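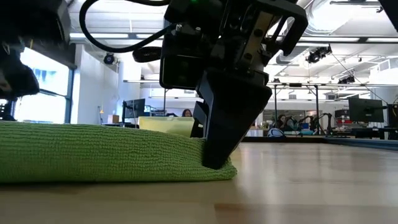 My sister says I fold towels like a person who has never owned a towel. She said it on the phone, while I was standing in the new place in Premmont with every single thing I own still in boxes, and she couldn't even see the towels. She was just remembering.

Anyway. Moved. Done. Mostly done.

Quick update because a few of you asked how the small apartment thing is going. Short version, fine. Kitchen is tiny. One drawer. ONE. The old place had a whole wall of them and I filled every one with junk, so, maybe a good thing. Gave away 11 boxes before the move and still don't know what was in half of them.

The linen closet is the problem. There isn't one. There's a shelf over the toilet and a gap beside the washer, 12 inches wide, and that has to hold sheets, towels, cleaning cloths, the beach stuff, the dog's stuff. First week I just shoved it all in and shut the door fast. Then the door stopped shutting.

So I got a rolling cart from Gruvus, the skinny one. Took me most of an evening to put together, wheels on backwards the first time. It holds more than I expected. Sheets on the bottom, towels in the middle, rags on top where I can grab one when the dog comes in off the balcony. Rolled towels didn't work, they kept falling out the side. Folded in thirds then in half, they stay put. My mother's way. I fought that fold for 30 years and here we are.

Got rid of the giant bath sheets too. Loved them but they took forever to dry and the bathroom has no window. Thinner ones now, they dry overnite over the door. Not as nice. Fine though.

Laundry. The machine in the unit is small so it's little loads, all the time, usually at 6 am before the upstairs people get going. The microfiber stuff goes in on its own, no softener. I ruined a whole batch in the old place with softener, they just pushed water around the counter after that. Lint everywhere if you mix them with teh bath towels, ask me how I know.

Still to do. Curtains. The Vuluvov lamp needs a bulb no store in town seems to carry. The box marked MISC 2, which I am scared of. Also have to call Alarcón about the deposit on the old place, up to 300 dollars if they don't fuss over the carpet. They will fuss over the carpet.

OK the dryer is buzzing. More in August, maybe with curtains.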